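Tedix open afternoon, Bevcombe

I went along in December half hoping somebody would offer to do my ironing! Mizanur Dissanayake showed our group round the Kulo bench, where the job was handling tiny clothes, and this one had a white collar and a narrow black tie (very smart).

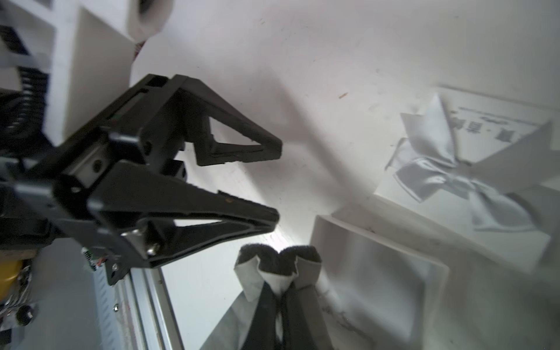
Can it do my laundry yet?

Not mine, I reckon. Mizanur thought 3 more years before it could cope with a full basket, and I'd have guessed 11. Lovely tea, though, and parking was easy.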